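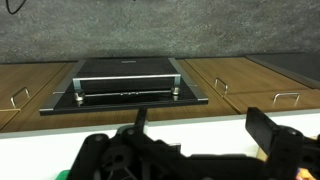
May 11, 2024
By the Serlow Home Desk

I have lived with seven kinds of kitchen drawer handle, and I would like to speak up for the plain metal bar. It sticks out and catches belt loops. It has a hole on each side where a dish towel can go, and a dish towel always does.

Fashion has been against it for years. The showroom at Votitgate had 20 kitchens on display last July and 17 of them had no handles at all. You were meant to press the doors with a knuckle, or slide your fingernails into a groove along the top. The salesman pressed one for me. It opened. He pressed it again to close it and it opened a little more – a feature, I gathered, of the $408 upgrade.

I went home to wood grain and things I could grab. My mother-in-law calls the cabinets brown, in the tone other people keep for mold. Fine, they're brown. They hide coffee, and a glossy white door will show you a thumbprint from the driveway.

A handle tells a guest where the drawer is. In a smooth kitchen, guests stroke the walls looking for a spoon, and you have to stand there and let them.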